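Stoltgate hand gripper

The Stoltgate hand gripper, usually just called the Stoltgate, is a hand-held gripping tool designed for building at home or in a shared workshop. It takes its name from the Stoltgate workshop, where Till Engelhardt put the first one together over the course of a long winter, and it has since been copied, altered and cheerfully argued over by a good many other builders. 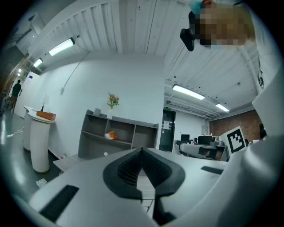

Background

Engelhardt had come to robotics by way of clock repair, and was by his own account more at ease with small screws than with software. He wanted a tool that a person could carry about and use to pick things up in much the way a robot's hand would, so that the movements could be recorded and later passed on to an arm. Ready-made tools of this sort were beyond his means, and the plans he found on the internet assumed a machine shop he did not have. In January he began drawing his own, working in the evenings at a borrowed bench and carrying the parts home in a biscuit tin.

The first version, known as Dellomar after the street on which he was then living, worked rather badly. Its two halves closed at slightly different speeds, and anything softer than a block of wood tended to be pushed out sideways. A second version, Ginari, put this right by joining the two sides with a single rack and pinion, and it is the Ginari layout that most people mean when they speak of a Stoltgate today.

Construction

The housing is white and smoothly rounded, with a long slot and a smaller one let into it, and is printed in several pieces that are screwed together from the inside. Printing the full set takes a patient weekend on an ordinary home machine, and builders are advised to leave the largest piece until last, when they have got to know the temper of their printer. The finished tool weighs 186 grams without its camera — light enough to hold for a good while, though the wrist does begin to notice it by teatime.

The jaw carries a black padded insert in the shape of a V, with a fine grid over its surface. The pads are cast at home in a small mould, and are the part of the build that goes wrong most often. Air bubbles are the usual trouble. Engelhardt's notes suggest pouring very slowly from one corner and tapping the mould on the table for longer than seems sensible, and they add, a little wistfully, that he had thrown away a whole drawer of pads before he learned to do so.

Fitting and adjustment

A new gripper is stiff, and should be opened and closed by hand for a while before anything is fastened down for good. Once it moves freely, the rack is greased very sparingly and the screws are tightened in turn, a little at a time. The gap at full opening should come to 95 millimetres. If it falls short, the fault nearly always lies in a burr on the printed rack, which can be taken off with a nail file.

The camera is then fixed in place and its view checked against a square marker board, white with a bold black border and a blocky black pattern inside. The board can be stood wherever there is room, so long as it is flat and evenly lit.

Wear and later changes

Pads are the first thing to wear out. One set lasted Engelhardt for over 2000 grips before the grid had rubbed smooth at the tip, but builders who handle rough or gritty things can expect a good deal less. The housing is hardier, although thin printed walls may crack if the tool is dropped on its corner.

The best-known variant is the Babić pattern, which uses a softer pad and a spring to return the jaw to its open position. It is kinder to the thumb, and those who have tried it seldom go back, but the spring makes delicate work harder and Engelhardt himself has never taken to it. Drawings for both patterns are kept together, along with a list of screws that is corrected from time to time, most recently to add a washer that had been missing from it since the Ginari version.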